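Equipment Review: Histovum Demonstration Collection Kit, Second Release

Prepared for the Clovdale Shared Equipment Library by Raluca Avram
Aug 7, 2020

14 shares | 6 comments

The Histovum kit is sold to laboratories and small workshops that wish to record examples for a learning system without building their own recording station. It consists of a table clamp, a leader arm moved by hand, two fixed camera mounts, a foot pedal and a software license for one workstation. The follower arm and gripper are purchased separately. The library acquired the kit for loan to member departments, and this review is intended to help those departments decide whether to reserve it.

The evaluation was carried out over 13 working sessions. Operators moved the leader arm, the follower arm copied the motion, and the software stored joint positions, gripper opening and camera images together under a single time stamp. Each recorded attempt is called an episode. By the close of the evaluation the library held 591 episodes, of which 400 were judged suitable for training after review. The remainder were set aside for faults described below.

Installation

The written instructions are clear and the parts are labeled. The clamp accepts most tabletops but should be used with the rubber pads supplied, which are packed in the same bag as the spare screws and are easily missed. Calibration of the leader arm requires the operator to hold six positions in turn. A first calibration took 60 minutes, chiefly because the software does not say which joint has failed the check. It reports only that calibration is incomplete, and the operator must begin again. Later calibrations were much shorter.

Camera mounts are sturdy and hold their position well between sessions. The locking collar is stiff and should be turned by hand only; one collar on our unit was marked by pliers and now closes unevenly. Histovum supplied a replacement without charge.

Recording

The foot pedal is the best part of the kit. One press begins an episode, a second ends it, and a long press discards it. Operators kept both hands free and did not have to look away from the table. Those who had previously used the Cârstea recorder, which is started from the keyboard, strongly preferred the pedal. The Cârstea unit does offer a better playback window, with joint curves drawn beneath the video, and departments that expect to inspect every episode closely may still favor it.

Movement of the leader arm is smooth in the shoulder and elbow. The wrist is less satisfactory. There is a small amount of play in the last joint, and operators with lighter hands found that the follower gripper trembled during slow approaches. Tightening the wrist screw by a quarter turn reduced the trembling but made long sessions tiring. We would ask the manufacturer to consider a better bearing in the next release.

Glazed ceramics were chosen for part of the work. Their smooth surfaces reflect light in ways that plain test blocks do not, and a learning system trained only on dull objects tends to do poorly when it meets a shiny one. Pots and mugs of differing shape were placed on a wooden table near large windows, and operators were asked to vary the approach from one episode to the next. 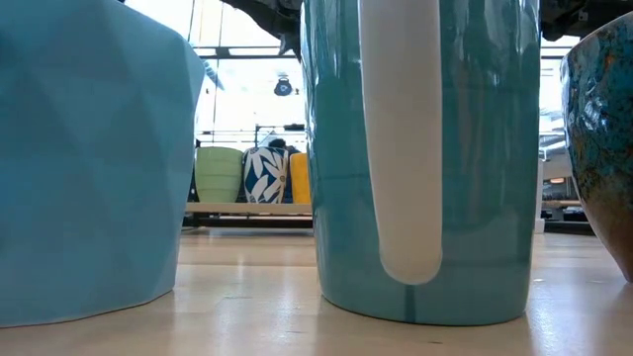 Gripper above the table, with a faceted blue pot, a turquoise mug and a mottled glazed pot.

Image quality in these conditions was acceptable. Colors on the near objects were recorded well, and glaze patterns remained distinct. Strong daylight was handled less well. With exposure set to automatic, brightness shifted during an episode whenever the arm crossed a window, and many of the rejected recordings failed on this point alone. Fixing the exposure before the first episode of the session corrected the fault. The setting is found under Advanced and is not mentioned in the manual.

Tall objects call for further care. When a camera is mounted close to the table, the upper part of a tall item may lie outside the view, and the rim or opening that the gripper must approach cannot be seen. The supplied mounts are short. Departments working with anything taller than a common drinking mug should request the extension posts, which the library holds separately under the Fandholm accessories heading.

Labeling and Export

After recording, each episode may be given a task name, an outcome and a free text note. The outcome field permits only "success" or "failure." This proved too narrow. An episode in which the mug is lifted correctly but set down in the wrong place has value for training, yet it must be filed as a failure or marked as a success with an explanatory note. Our reviewers adopted a short set of codes in the note field, and a copy is kept in the lid of the case.

Export is reliable. Files open in the usual training tools without conversion, and no episode was lost or damaged in transfer. Export of a full session is slow, however, and the workstation cannot record while it is under way. Borrowers should allow for this at the end of a booking.

Support

Three inquiries were sent to the manufacturer. All were answered courteously, two of them on the next working day. The third, concerning the calibration message, was passed to the software group, and we have been informed that a correction is planned for September. This review will be amended if the update is received and tested.

Assessment

Setup: Good
Recording controls: Excellent
Leader arm: Fair
Cameras and mounts: Good, with fixed exposure
Labeling: Fair
Export: Good

The kit is recommended for departments beginning a first collection of demonstrations and for short projects in which many operators take turns. It is not recommended for fine assembly work until the wrist joint is improved. Borrowers are required to attend one supervised session before their first reservation. The case must be returned with both camera collars, the pedal cable and all rubber pads, and any change to the wrist screw should be entered on the loan sheet.

Share this review | 6 comments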